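The Button Box

In November my aunt stopped answering the telephone, so on Wednesday I took the bus to Gulyás Street to see if she was alive. She was. She opened the door with a needle between her lips and made me wait in the hall until she had taken it out.

"The telephone is broken," she said.

The telephone was not broken. It was in the bread drawer, under a kitchen towel, and it had 36 missed calls, most of them from me and a few from my cousin Mokel, who always wanted something. I put it on the table next to her glasses. She looked at it the way one looks at a neighbor's dog.

My aunt's name was Graziella Pagano, and for 40 years she had sewn for other people. She made the curtains for the old theater, and wedding dresses, and once a coat for a judge who never paid. When her eyes became weaker she moved to smaller things, and this surprised everybody, for small things are harder. But she said that a small thing you can bring close to your face. A curtain you cannot.

The whole apartment was now a workshop. There was thread on the radiator and on the soap. On the sofa, where I had slept as a boy when my parents were quarrelling, there was a pile of felt so high that I could not sit.

"Move the green," she said. "Not the red. I am still using the red."

I moved the green. I sat down and kept my coat on, because she heated only the kitchen. 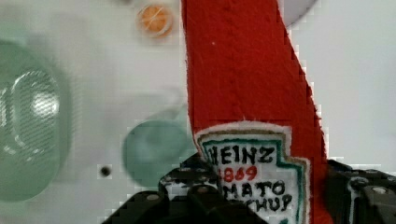
"Mokel wants to sell the apartment," I said.

"Mokel does not own the apartment."

"He wants you to sell it. He has found a place in Fillinby, with a garden and a nurse who comes in the mornings. He says that it costs 900 a month and the food is included."

She threaded her needle. It took her four attempts and I knew better than to offer my help. When I was eight years old I had offered, and she had given me the needle and the thread and also the whole shirt, and I did not go out to play until the collar was finished. It was a bad collar. My father wore it to church.

"What food?" she said.

"I don't know. Soup, I suppose."

"Whose soup?"

I had no answer to this. Outside a truck was trying to turn in the narrow street, and we both listened until it gave up and went backward, beeping. My aunt bit the thread. Then she got up, holding the edge of the table, and went to the cupboard where she kept the button box.

I must explain the button box. It was a biscuit tin, very large, and it had belonged to her mother. As children we were allowed to put our hands inside it if we were sick, but only if we were really sick, with a fever. Mokel once held his forehead against the oven door so that he could have the buttons. He had a small mark over the eyebrow from that day, and he told women it came from fencing.

She put the tin on my knees. It was heavier than I remembered.

"Open."

I opened it. There were the brass ones from the uniform of my grandfather, and the glass ones like drops of tea. I put my hand in up to the wrist. I was forty-six and I had no fever, and I felt that I was doing something forbidden.

"Deeper," she said.

At the bottom my fingers met paper. It was an envelope, folded in four, soft like cloth from all the years under the buttons. In it was the deed of the apartment, with a stamp and two signatures. The second signature was mine. It was the large round signature of a child who has just learned to join his letters.

"You had the measles," my aunt said. "You wanted to write something. The notary was here, a very patient man, he was waiting for his trousers. He said it could not do any harm."

"This can't be legal."

"Of course it is not legal. He made a proper one later, at his office. That one is at the bank. But this one I like more."

I read it twice. My name was there, in typewriter letters, with one mistake in it. I thought of all the Sundays when I had not come, and of the job at Skillex that I had described to her as very busy, when in truth I spent many afternoons there looking at the parking lot.

"Does Mokel know?"

"Mokel gets the sewing machine," she said. "It is a very good machine."

She sat down again and took up her work. I wanted to say something to her, and I looked for the words in the right order, but her head was already bent and I could see the thin white line where her hair was parted. It began to be dark. I got up and turned on the lamp for her, and then, after a moment, I took off my coat.

"There is an onion," she said without looking. "And there are the potatoes from Saturday. If you are staying."

I went to the kitchen. The knife was where it had always been. While the water was heating, the telephone began to ring on the table in the other room, and it rang for a long time, and I heard the bread drawer – no, she had come in behind me, quite fast for a woman with her knees – I heard it open, and then close.

We use cookies to improve your reading experience. By continuing to browse this site you agree to our use of cookies. Accept | Manage settings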